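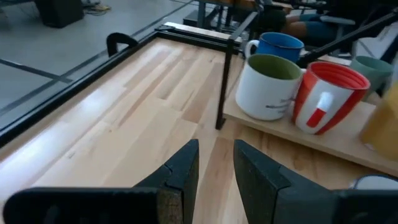 Issue 68, page 16

Stemetti worktop oil, one-litre tin

We have had a butcher-block bench in the back room at Pimutstead for 6 years, and in that time it has been finished with whatever was on the shelf. Last August I sanded it back and gave it three coats of the Stemetti oil, sold by Ritchie in Vurkumberg and by a few of the larger builders' merchants.

The tin says to stir, not shake, and to leave 8 hours between coats. I left the first coat overnight and it was still tacky in two corners where I had put too much on. The second and third went on thinner, with a folded cotton rag, and dried as the label said. A litre covered the bench, two chopping boards and a window sill with a good third left over.

The colour is the best thing about it. My old oil turned pale wood orange within a few months. This one darkened the strips a little on the first day and then stopped. The grain shows well and there is no shine to speak of, only a slight sheen if you look along the top towards the window.

Water beads on it for the first few weeks. After two months it needed another wipe near the kettle — the rest was fine. Tea rings came off with a damp cloth if I got to them the same day. A beetroot stain did not, and I had to rub it out with fine paper and oil that patch again.

The smell is strong. It lingered for four days with the window open, so I would not use it in a bedroom. The lid is also poor: mine bent the first time I prised it off and has not sealed properly since. I now keep the remainder in a jam jar.

Wet rags should be laid flat outside to dry before they go in the bin. The warning is on the back of the tin in very small print and ought to be on the front.

I would buy it again for a bench or a table. For boards that get washed every day I would stay with plain mineral oil, which is cheaper and easier to top up.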